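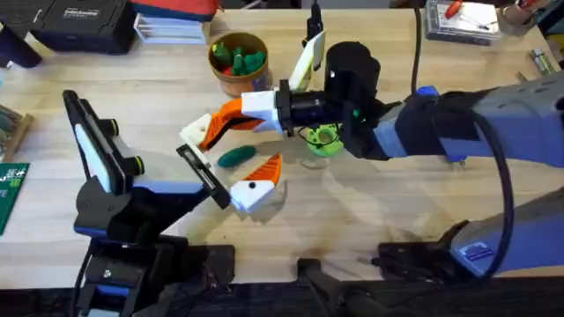
글 표선경

출판사 쿠르닉(Kurnik)이 로맨스 판타지 시리즈 『벨틀리(Veltley)』의 개정판을 2월부터 순서대로 낸다. 본편 아홉 권이 모두 대상이고, 첫 달에는 1권과 2권이 함께 나온다. 전자책은 누칫(Nuchit)에서 먼저 열리고 종이책은 그다음 달에 서점에 들어간다. 지난 호에 개정판 소식을 한 줄로만 실었더니 문의가 여러 통 와서 이번에는 확인된 내용을 길게 적는다.

시리즈를 처음 접하는 분을 위해 간단히 정리하면, 『벨틀리』는 가상의 항구 도시 틴다인(Tindine)을 배경으로 한 이야기다. 낮에는 평범한 부두와 시장이 있는 도시인데, 밤이 되면 성벽 위의 석상들이 깨어난다. 권마다 주인공 커플이 바뀌고, 앞 권의 주인공은 다음 권에서 조연으로 나온다. 1권의 주인공은 등대 관리인과 석상 수비대장이고, 2권은 약재상과 추방당한 늑대 일족의 이야기다. 4권부터는 도시 밖의 인물이 들어오면서 전쟁 이야기의 비중이 커진다. 로맨스만 보고 싶은 독자 사이에서 5권과 6권의 평이 갈리는 것도 그 때문이다. 필자는 6권을 제일 좋아하지만 처음 읽는 사람에게 먼저 권하지는 않는다.

개정판에서 달라지는 점은 번역, 편집, 부록 세 가지로 나누어 볼 수 있다.

번역은 전면 개정은 아니고 용어와 말투를 손본 정도다. 구판은 중간에 역자가 바뀌어서 같은 인물의 호칭이 권마다 달랐다. 수비대장을 3권까지는 '대장'이라고 부르다가 4권에서 갑자기 '경'이라고 부르는 식이었다. 개정판은 '대장'으로 통일했다. 늑대 일족의 의식 이름도 구판에서는 음역과 의역이 섞여 있었는데 이번에 의역으로 정리했다. 주인공끼리 존댓말에서 반말로 넘어가는 시점도 조정했다고 한다. 1권의 경우 등대 장면 이후로 늦춰졌다. 미리보기로 그 부분을 읽어 보니 구판보다 흐름이 자연스러웠다. 다만 구판의 다소 예스러운 말투를 좋아했던 독자라면 심심하게 느낄 수도 있다.

편집에서는 장 구분이 원서 기준으로 돌아갔다. 구판은 두께를 맞추느라 일부 장을 합치거나 나누었고, 그래서 원서와 대조해 읽던 사람들이 불편해했다. 본문 글자는 조금 커졌고 여백은 줄었다. 7권은 구판에서 빠졌던 짧은 장면이 들어가면서 쪽수가 늘어 600쪽이 됐다. 시리즈에서 가장 두꺼운 권이다. 분권 계획은 없다고 한다. 구판 7권을 들고 다니며 읽다가 책등이 갈라진 경험이 있어서 제본이 걱정되는데, 이 부분은 실물이 나와야 알 수 있다.

부록은 권마다 다르다. 1권에는 틴다인 지도가 들어가고, 2권에는 늑대 일족의 가계도가 들어간다. 3권 뒤에는 외전 단편 「소금 계단」이 붙는다. 이 단편은 구판 때 예약 구매자에게만 소책자로 나갔던 것이라 중고로 구하려는 사람이 꾸준히 있었다. 분량은 82쪽이고, 2권의 약재상이 틴다인에 오기 전의 일을 다룬다. 시간순으로는 가장 앞이지만 2권의 결말을 암시하는 대목이 있으니 2권을 읽은 뒤에 보는 편이 낫다. 가계도도 마찬가지다. 아직 나오지 않은 인물의 결혼 관계가 그대로 적혀 있어서 본문보다 먼저 펼치면 스포일러가 된다.

표지는 전부 새로 그렸다. 구판 표지는 인물 얼굴이 크게 들어간 일러스트였고, 개정판은 인물 없이 성벽과 바다, 석상의 일부만 넣었다. 모임 안에서는 의견이 나뉘었다. 밖에서 읽기에는 새 표지가 낫다는 쪽이 조금 많았고, 로맨스 소설 표지에는 사람이 있어야 한다는 쪽도 물러서지 않았다. 책등을 나란히 꽂으면 성벽 그림이 이어지는 구성인데, 판형이 구판보다 조금 커서 구판과 섞어 꽂으면 높이가 맞지 않는다. 빠진 권만 개정판으로 채우려던 분은 이 점을 고려해야 한다.

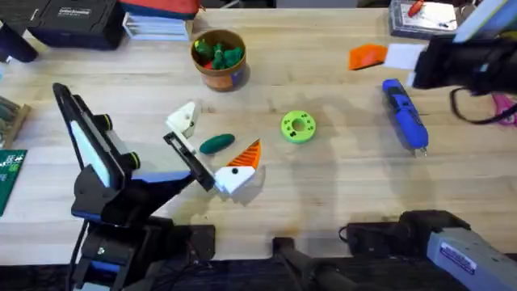
구판 전자책을 이미 산 사람도 개정판을 새로 사야 하나요?

누칫에서 산 구판 전자책은 개정판 파일로 무료 교체됩니다. 권별 출간일에 맞춰 서재에 업데이트 표시가 뜨고, 그때 내려받으면 됩니다. 교체하면 기존 밑줄과 메모는 사라지므로 필요한 것은 미리 내보내 두어야 합니다. 교체하지 않고 구판을 그대로 두는 것도 가능합니다. 다른 서점에서 산 전자책은 서점마다 방침이 달라서 해당 서점에 직접 문의해야 합니다.

출간 기념 증정 행사도 있다. 누칫에서 개정판 1권과 2권을 모두 산 독자 중 추첨으로 최대 200명에게 틴다인 지도를 크게 인쇄한 포스터를 보낸다. 전자책과 종이책 모두 응모할 수 있지만, 한 사람이 두 가지를 다 사도 응모는 한 번으로 처리된다. 배송지는 국내만 된다. 당첨자는 행사가 끝난 다음 달에 누칫 공지란에 올라오며, 개별 연락은 앱 알림으로만 간다. 알림을 꺼 둔 분은 공지란을 직접 확인하는 것이 안전하다. 배송지를 기한 안에 입력하지 않으면 당첨이 취소된다.

우리 모임의 함께 읽기는 개정판 일정에 맞춰 진행한다. 첫 달에 1권, 다음 달에 2권을 읽고, 이후에는 한 달에 한 권씩 나간다. 두꺼운 7권은 두 달로 나눈다. 구판으로 참여해도 상관없다. 다만 장 번호가 서로 달라서 진도를 안내할 때 장 번호 대신 장면 이름을 쓰려고 한다. 예를 들어 1권의 첫 주 분량은 '등대의 불이 꺼지는 밤까지'라고 공지한다. 게시판에 글을 쓸 때도 장 번호만 적지 말고 장면을 짧게 같이 적어 주면 좋겠다.

스포일러 규칙은 작년과 같다. 이번 달 분량까지는 제목과 본문에 자유롭게 쓸 수 있고, 그 이후의 내용은 접기 기능을 써서 본문에만 적는다. 석상이 깨어나는 이유는 8권에 나오므로 그 전까지는 접은 글이라도 언급을 피해 달라. 작년에 이 문제로 글을 내린 적이 두 번 있었다.

수위에 대한 질문도 있었다. 본편은 권마다 차이가 있다. 1권과 3권은 키스 장면 정도이고, 2권과 5권은 성인 독자를 기준으로 쓴 장면이 여러 번 나온다. 개정판에서 삭제되거나 수위가 조정된 장면은 없다고 쿠르닉이 밝혔다. 구판과 마찬가지로 2권과 5권은 성인 인증을 거쳐야 살 수 있다. 2권이 증정 행사 조건에 들어 있으니 행사 참여도 성인만 가능한 셈이다. 폭력 묘사는 6권의 포위전 장면이 가장 강하다. 동물이 다치는 장면은 2권 초반과 4권 중반에 한 번씩 있다. 읽기 어려운 분은 게시판의 장면 안내 글을 먼저 보고 건너뛰면 된다.

오디오북은 아직 계획만 있다. 성우가 정해지지 않았고 1권부터 제작한다는 것 말고는 공개된 내용이 없다. 구판 낭독본은 3권까지 나오다가 멈췄는데, 그 낭독본이 계속 판매될지도 답을 받지 못했다. 새로 확인되는 대로 다음 호에 싣는다.

함께 읽기 신청은 게시판 고정 글에 댓글로 받는다. 닉네임과 함께 구판으로 읽을지 개정판으로 읽을지를 적어 주면 된다. 중간 권부터 들어와도 된다. 4권부터 참여하려는 분은 1권의 마지막 장과 3권의 재판 장면만이라도 읽고 오기를 권한다.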